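Can a robot do your odd jobs yet? Starusa says it's getting there

I've been promising myself a robot that does chores since I was about 20, so when Starusa opened its workshop in Caltorstead on Wednesday, I was in the car before breakfast.

The company has been working on two-armed bench machines since March, and it wants them doing the small stuff most of us put off: tightening a loose screw, sorting parts into bins, tidying up afterward. It has already signed up one customer, the repair shop chain Bestine, which plans to try a pair of the machines at its Caltorstead counter this summer.

So, can they do it? Kind of! Starusa told me it logged 498 practice runs at the screwdriver job last month, and that 235 of them were finished without a person stepping in. That's a little under half, and I know some people who'd be thrilled with that from their teenagers. Sorting is behind, with 154 clean runs out of the same number. Soft things like dish towels and socks (my own personal nightmare) aren't on the list yet.

What surprised me was how small everything is. I'd pictured something that walks around the kitchen. These arms are bolted to a rail and work over a patch of floor with pastel flowers and butterflies on it, between walls papered in blue brick. One arm gets the screwdriver, and there's a bowl and a blue bin over by the other.
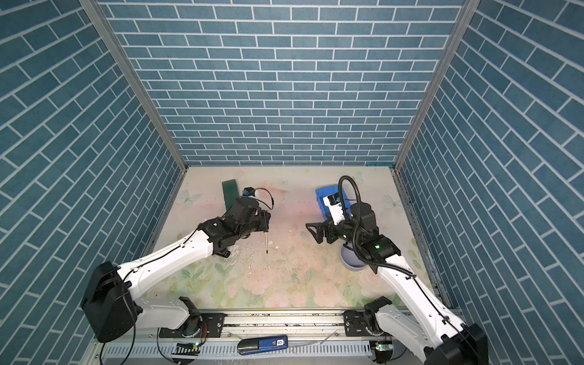

What's next

Bestine will start with battery covers and loose hinges, with a staff member at the counter the whole time. Starusa is also talking with Saragih, the housewares store, about shelf work, but that's a long way off and they wouldn't give me a price or a date. I asked about socks again on my way out. They said to check back next year.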